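Residents who return to the Eichhorn building this season will find its common rooms arranged on a simpler plan. The housing office at Ustby began the work in February, after a review of 34 shared rooms found that most held more furniture than their occupants used.

The guidance issued to each floor is brief. Surfaces are to be cleared at the end of the day, and items left out are placed on the shelf nearest the door. Anything unclaimed after 48 hours is moved to storage on the ground floor.
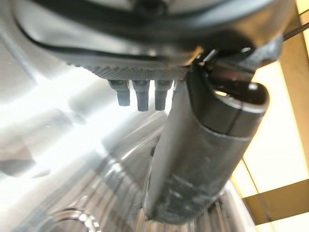 Storage itself has been reorganized. Shelving supplied by Plollance now lines two walls, with heavier goods kept at the bottom and linens above. Labels face outward and carry the room number and the month of deposit. Residents may collect their belongings on any weekday morning by signing the register.

The office has also revised its policy on replacement furniture. Chairs and tables in sound condition will be repaired before new pieces are ordered, and requests should be submitted in writing to the Tundetti Street desk.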